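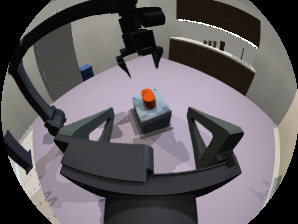 About Tondeck

Welcome, and thank you for clicking on the page that most people skip. Tondeck is a small news service that reports on armed conflict, ceasefires, border crossings and the long, slow stretches in between, when the cameras have gone home and families are still waiting for the power to come back. We work from the upper two floors of an old seed merchant's building in Akevdale, and from a good many kitchens, hotel lobbies and parked cars in places a long way from it.

We send out a morning report, an evening report and, when something serious happens overnight, a short bulletin that we try very hard to keep short. Our stories are read by regional newspapers, local radio stations, aid workers, college libraries and a surprising number of retired people who write us lovely letters. If you are one of those people, please keep writing. We read everything, even when it takes us a while to answer.

How we started

Tondeck began in 2000, when Kazimiera Brzozowska came home from six years of reporting abroad with two suitcases and a great many notebooks. She had spent most of that time sending copy to newspapers that wanted three paragraphs when she had thirty, and she had an idea that there might be readers somewhere who wanted the other twenty-seven. So she rented a desk at the back of a print shop on Chiriac Street, bought a secondhand fax machine (we still have it, and it still sometimes prints a blank page when the phone rings) and began mailing out a weekly sheet about places where the fighting had stopped but the trouble hadn't.

The first issue went to 100 subscribers. Most of them were people Kazimiera had met on the road or had gone to school with, and a few were cousins. The lead story followed a bus route that had reopened across a front line, and what it was like to ride it: who got on, who was asked to get off, how long the wait was at each checkpoint, and what people had in their bags. There was no general quoted anywhere in it. That story set the pattern for pretty much everything we have done since then, and a copy of it hangs by the stairs, a little faded, next to the coats.

The weekly became a daily service after four years, partly by plan and partly because the news from the regions we cover simply would not wait until Friday. We moved out of the print shop the same summer and carried the desks over by hand, which took most of a weekend and cost us one lamp. The street gave its name to our long-form section, and that is why our longer pieces appear under the heading Chiriac to this day. People do ask!

What we cover

Our daily file is mostly made up of plain reports. An airstrike, a raid, a road closure, an exchange of prisoners, a truce that has been extended or a truce that hasn't. We say where it happened, when, who told us, and what we have not been able to find out yet. If there are no reports of injuries, we say there are no reports of injuries, and then we go back and check again in the morning, as the first count after a strike is very often wrong in one direction or the other.

Around that daily file we run a few regular features that readers seem to like. The Crossing Notes list which border points are open, to whom, and during which hours, and they get more visits than anything else we publish. The Water and Power page looks at what has been damaged and what has been mended, in the kind of detail that engineers appreciate and everybody else skims. And then there is Chiriac, where our writers are given the room to stay with one village or one hospital ward or one fishing harbor for as long as it takes.

We don't cover everything, and we would like to be upfront about that. We have never had a proper sports page. We report on elections only where they touch on a conflict we already follow. And we don't run maps that show the positions of people who are sheltering, or the route of a convoy that hasn't arrived yet, even when other outlets have already done so. We have had some fairly lively arguments about this in the newsroom over the years, and the rule has come out of each of them a bit stricter than it went in.

How we check things

Please forgive us if this section goes on a little, but it is the one we get asked about most often, and we would rather tell you too much than too little.

Every report that mentions a death, an injury or an attack needs two sources who did not get their information from each other. A statement from an army or an armed group counts as a statement, and we will print it as one with their name on it, but it doesn't count as one of the two. Where we can reach a hospital or a clinic, we call. Where we can reach a neighbor, we call the neighbor too. Pictures and video that come in from outside are compared with older footage and with the weather on the day, and they are held back if the person who filmed them could be picked out and punished for it.

When we update a story, the time of the update goes at the top next to the time it first appeared, so that you can see how long the earlier version was up. When we get something wrong, the correction goes in the same place as the mistake and stays there. Our corrections log now has 992 entries, going all the way back to a misspelled river in the second issue. We could have started a fresh log when we built the new website, and somebody did suggest it, but the old one has been such a good teacher that we moved the whole thing across line by line.

We also think carefully about words. Our style guide is long, and the part that deals with who is called what in a conflict is the longest part of it. You may not agree with every choice in there. Readers on opposite sides of the same war write to us about the same sentence fairly often, and both letters go up on the corkboard. The guide is free to download from our Resources page, and several journalism teachers have told us that it makes for a good classroom argument.

The Skurnari program

In our eighth year we began training local reporters, and it has turned into the part of our work that we are proudest of. The program is called Skurnari, after the guesthouse where the first course was held, and it is meant for people who are already reporting where they live: radio presenters, freelance photographers, the person who runs the town bulletin board and has somehow ended up as the only source of news for a whole valley.

Each course lasts five weeks. There are classes in interviewing, in first aid, in keeping notes safe, in reading a budget and in looking after yourself when the work gets heavy. We cover travel and meals, and we bring in an interpreter if the group needs one. More than half of our daily file is now written by people who came through Skurnari, and they are paid at the same rate as the reporters in Akevdale. So far 200 people have finished the course. Some of them have gone on to bigger newsrooms, and we miss them and brag about them in equal measure.

Applications for the next course are open until Tue 26 July. You don't need a degree, and you don't need your own equipment. We do ask for two pieces of work in any language, and a letter that tells us a bit about the place you report from. Handwritten letters are perfectly fine.

Who pays for all this

Subscriptions cover the larger part of our costs, and the rest comes from newspapers and radio stations that republish our reports, plus a yearly book sale that gets more out of hand every time we hold it. We don't take money from governments, armies, political parties or companies that sell weapons, and we return gifts when we can't tell where they came from. Our accounts go up on the website each spring, in a form that we hope a normal person can follow. If you get stuck on a line, call the office and ask for the bookkeeping desk, and they will be glad to walk you through it.

The crossing notes and all safety information are free for everyone and always will be. If you live in a place that we report on, the rest of the site is free for you as well. Just write to us from wherever you are, and we will set up the account without asking for papers.

Who we are

Kazimiera is still our editor, still the first one in on most mornings, and still writes a Chiriac piece every winter, when she claims the phones are quieter. Around her there is a desk of editors who work in shifts, a small photo team, translators for nine languages, and the reporters in the field, many of whom we don't name on this page for their own safety. Their work carries a byline when they want one and goes out under the Tondeck name when they don't.

Getting in touch

For story tips, please use the secure form on our Contact page instead of ordinary email, and leave out your name if you are at all unsure. For corrections, tell us the headline and the sentence that worries you. For republishing, subscriptions and school visits, the front office picks up the phone from eight until six on weekdays. The street door in Akevdale sticks a bit in damp weather, so give it a good push and come on up to the third floor.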